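Flandico: Korpus deutschsprachiger Gebrauchsanleitungen für Küchengeräte

README und Datenblatt zur Ausgabe 2

Flandico ist eine Sammlung von Gebrauchs- und Pflegeanleitungen für elektrische Küchengeräte, wie sie in Privathaushalten verwendet wurden. Die Sammlung wird vom Archiv für Gebrauchstexte Trestdale herausgegeben und steht der sprachwissenschaftlichen, technikhistorischen und verbraucherkundlichen Forschung offen.

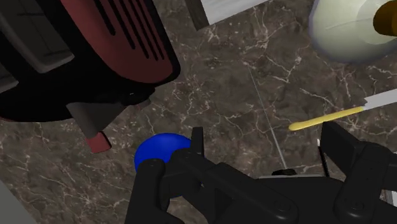
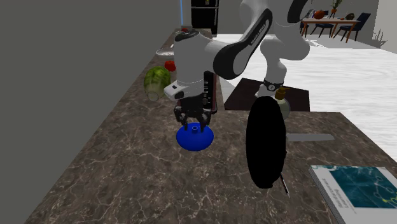

Gegenstand des Korpus sind ausschließlich Texte. Es umfasst 138 Anleitungen in vollständiger Transkription, ergänzt um Metadaten zu Gerätegattung, Umfang, Druckform und sprachlicher Gestaltung. Hinzu kommt ein Glossar mit 331 Fachbegriffen, die in mindestens zwei Anleitungen belegt sind.

Kurzangaben

Herausgeber: Archiv für Gebrauchstexte Trestdale
Wissenschaftliche Leitung: Consuelo Carrillo
Technische Betreuung: Evander Dunbar
Sprache: Deutsch, vereinzelt mit englischen und französischen Parallelfassungen
Dateiformate: Klartext in UTF-8, Metadaten als CSV
Stand: Juni
Zugang: auf Antrag, für nichtkommerzielle Zwecke kostenfrei

Anlass und Zielsetzung

Gebrauchsanleitungen werden selten aufbewahrt. Sie gehen beim Umzug verloren, werden mit dem Gerät entsorgt oder bleiben unbeachtet in Schubladen liegen. Bibliotheken haben sie in der Regel nicht gesammelt, Museen meist nur dann, wenn sie einem Ausstellungsstück beilagen. Für die Erforschung der Alltagssprache ist dies ein erheblicher Verlust, denn kaum eine andere Textsorte zeigt so deutlich, welche Kenntnisse bei den Leserinnen und Lesern vorausgesetzt und welche für erklärungsbedürftig gehalten wurden.

Das Korpus soll insbesondere Untersuchungen zu folgenden Fragen ermöglichen:

Wie verändern sich Anredeformen, vom unpersönlichen Infinitiv bis zur direkten Ansprache?
In welcher Reihenfolge werden Inbetriebnahme, Betrieb, Reinigung und Aufbewahrung behandelt?
Welche Bezeichnungen konkurrieren für dasselbe Bauteil, und wann setzt sich eine davon durch?
Wie sind Warnhinweise formuliert, und an welcher Stelle des Textes stehen sie?

Herkunft der Texte

Den Grundstock bildet der Nachlass Baxter, der dem Archiv in mehreren Kartons übergeben wurde. Er enthielt überwiegend Anleitungen zu Rührgeräten, Kaffeemühlen und Toastern. Der übrige Bestand geht auf Einzelschenkungen zurück. Bei diesen wurde vor der Aufnahme geprüft, ob die Anleitung vollständig ist und ob sie sich einer Gerätegattung eindeutig zuordnen lässt. Fotokopien wurden nur berücksichtigt, wenn kein Original zu ermitteln war — in den Metadaten sind sie entsprechend gekennzeichnet.

Nicht aufgenommen wurden Werbeprospekte, Garantiekarten ohne Anleitungstext sowie reine Rezepthefte. Rezeptteile, die mit der Anleitung zusammengebunden sind, wurden dagegen vollständig transkribiert und als eigener Abschnitt ausgezeichnet.

Transkription

Jede Anleitung wurde von zwei Personen unabhängig voneinander abgeschrieben. Abweichungen wurden am Original überprüft und protokolliert. Orthographie und Zeichensetzung der Vorlage blieben unverändert, auch bei offensichtlichen Druckfehlern. Trennungen am Zeilenende wurden aufgelöst, sofern die Schreibung des Wortes zweifelsfrei feststand. In allen übrigen Fällen steht an der betreffenden Stelle eine Tilde.

Handschriftliche Zusätze finden sich in einem beträchtlichen Teil der Hefte. Es handelt sich um Mengenangaben, Unterstreichungen, Telefonnummern von Werkstätten und gelegentlich um Einkaufslisten. Sie wurden getrennt erfasst und in der Datei zusaetze.csv abgelegt. Namen und Telefonnummern sind dort durch Platzhalter ersetzt.

Unleserliche Stellen sind in eckige Klammern gesetzt. Bei Verlusten von mehr als einer Zeile ist der geschätzte Umfang in Zeilen vermerkt.

Aufbau der Ablage

texte: eine Datei je Anleitung, benannt nach der laufenden Nummer
metadaten.csv: Angaben zu Gattung, Seitenzahl, Druckform, Zustand und Vorlage
zusaetze.csv: handschriftliche Eintragungen
glossar.csv: Fachbegriffe mit Belegstellen und Varianten
protokoll.txt: Änderungen gegenüber der ersten Ausgabe

Die laufenden Nummern sind dauerhaft vergeben. Wird eine Anleitung zurückgezogen, bleibt ihre Nummer unbesetzt.

Annotation

Eine Teilmenge von 50 Anleitungen ist nach Sprechhandlungen annotiert. Unterschieden werden Anweisung, Warnung, Beschreibung, Empfehlung und Begründung. Die Annotation erfolgte mit dem Programm Trilby, dessen Kategorienschema für diesen Zweck angepasst wurde. Die Abgrenzung zwischen Empfehlung und Anweisung hat sich als schwierig erwiesen, vor allem bei Infinitivkonstruktionen wie „vor Gebrauch leicht einölen“. In Zweifelsfällen wurde die Anweisung bevorzugt. Wer mit diesen beiden Kategorien arbeitet, sollte sie nach Möglichkeit gemeinsam auswerten.

Bekannte Einschränkungen

Das Korpus ist nicht repräsentativ. Rührgeräte sind durch den Nachlass Baxter deutlich überrepräsentiert, Herde und Kühlgeräte fehlen nahezu vollständig. Rund 40 Anleitungen tragen keinerlei Hinweis auf ihre Entstehungszeit. Eine Datierung anhand von Schrifttype und Papier wurde erwogen, aber nicht vorgenommen, so dass diachrone Auswertungen auf den datierten Teil zu beschränken sind.

Die Abbildungen der Originalhefte sind nicht Bestandteil der Ablage. Verweise im Text, etwa „siehe Abb. 3“, laufen daher ins Leere, wurden jedoch beibehalten. Die Originale können im Lesesaal nach Anmeldung eingesehen werden, in der Regel am Donnerstag.

Änderungen gegenüber der ersten Ausgabe

Das Glossar wurde um Varianten aus Parallelfassungen erweitert. Mehrere Dubletten wurden zusammengeführt, wobei jeweils das besser erhaltene Exemplar als Vorlage diente. Die Spalte „Zustand“ folgt nun einer vierstufigen Skala. Ältere Auswertungsskripte, die noch den Freitext dieser Spalte abfragen, müssen angepasst werden.

Nutzung und Zitierweise

Die Transkriptionen dürfen zu Forschungs- und Unterrichtszwecken verwendet werden. Eine Weitergabe des gesamten Korpus an Dritte ist nicht gestattet; kurze Auszüge dürfen unter Angabe der laufenden Nummer veröffentlicht werden. Es wird gebeten, wie folgt zu zitieren:

Archiv für Gebrauchstexte Trestdale (Hrsg.): Flandico. Korpus deutschsprachiger Gebrauchsanleitungen für Küchengeräte, Ausgabe 2.

Hinweise auf Transkriptionsfehler nimmt Evander Dunbar schriftlich entgegen. Dabei sind die laufende Nummer, der Wortlaut der fraglichen Stelle und nach Möglichkeit ein Korrekturvorschlag anzugeben. Schenkungsangebote sind an Consuelo Carrillo zu richten. Eine Zusendung von Originalen ohne vorherige Absprache bitten wir zu unterlassen.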